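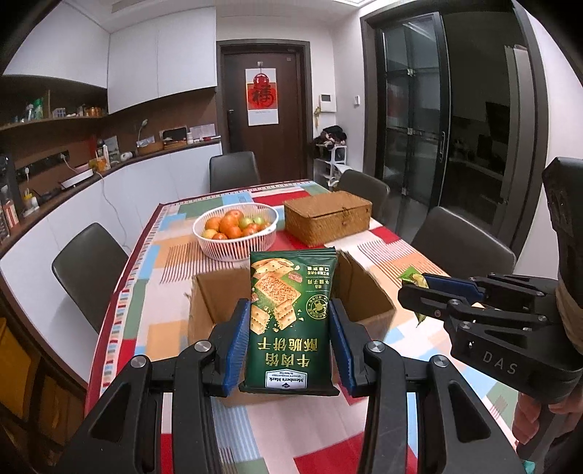

Figure 3. Snack packet with the product name in Chinese (牛肉馅 酥脆饼干, "beef filling, crispy crackers") and the brand name and quality statement in English.

4.2 Division of work between languages on the package

In the previous section we described how often each language appears in the corpus. Frequency alone does not tell us much about what each language is doing. A package can carry two languages in equal amounts and still give them very different tasks. In the present section we look at these tasks, and we compare our coding with what shoppers in Nostdale told us in the interviews.

The corpus contains 2,789 packages, all of them photographed or collected in 11 shops. The collection was closed on 17/11/2020, and packages that reached us after that day were not coded. Every text element was entered in Eltetura and received one code for language and one for function. We worked with six functions: brand name, product name, description of taste or texture, claim of quality, instruction, and legal information. An element could receive only one function. When the two coders, Yasaman Ghaffari and Prys Gough, did not agree, the element was discussed and the decision was written down in the codebook.

The most common pattern in the snack group is one which we call split naming. The brand name is given in one language and the product name in another, and neither of them is translated on the same side of the package. Figure 3 gives a case of it. The words "Member's Mark" and "Quality Guaranteed" stand together on a white label, while the kind of food is named in large gold Chinese characters. A shopper who reads only English learns from these elements who offers the product and that its quality is promised, but must use the picture of the crackers to learn what kind of food is inside. The filling is harder to guess. The ox head on the round emblem may help, if the shopper looks at it.

We want to be careful with the conclusion that split naming excludes a reader. In the interviews, several participants who could not read the product name said that they did not feel any difficulty. They were used to choosing by picture, by color, and by the place of the product on the shelf. One woman, who buys most of her food at the Gajewski market, explained it like this: "I know the shelf. If they move the shelf, then I have a problem." Her answer reminded us that a package is seldom read alone. It is read next to its neighbors, and regular shoppers have a good memory of them.

The quality claim showed a different behavior. It was the function most often written in a language other than that of the product name. It was also the function that participants remembered least. We showed each of the 30 participants a set of packages, took the set away, and asked what had been written on them. Product names and pictures were often recalled. Quality claims were mostly not mentioned, also by participants who could read them without effort. When we asked directly about such claims, the usual answer was that "all of them say that."

It would be easy to decide from these answers that the quality claim is only decoration. We do not think the material supports such a strong reading. Two participants told us that they would notice if the claim was absent, and one compared it with a stamp on a letter, which no one reads but everyone expects. Memory is also a poor measure for elements which work through familiarity. A different method, for example a choice task with and without the claim, would be necessary to settle the question.

Legal information was the most stable function. On packages from the Ceravell shops it was frequently added on a sticker, and the sticker sometimes covered a part of the original text. Participants had mixed opinions about these stickers. Older shoppers tended to find them useful, above all for allergens. Younger shoppers more often looked up the product on the phone, and some of them complained that the sticker was placed over the cooking instruction.

Some limits of the coding should be mentioned. First, our six functions do not separate well between a product name and a description of texture. In a name such as "crispy crackers" the word "crispy" belongs to both. We coded such words as part of the name when they were printed in the same size and color as the noun, and as description in the remaining cases. This rule is simple to apply, but it gives much weight to the typography. Second, we coded only the front of the package. The back is often more fully bilingual, and a pattern that looks like exclusion on the front can be repaired there. Third, the snack group includes seasonal products that were sold only in December of the year before, and we could not ask the participants about products they had no chance to buy.

With these limits in mind, we turn in section 4.3 to the packages where both languages carry the product name, and to the question of which name is printed first.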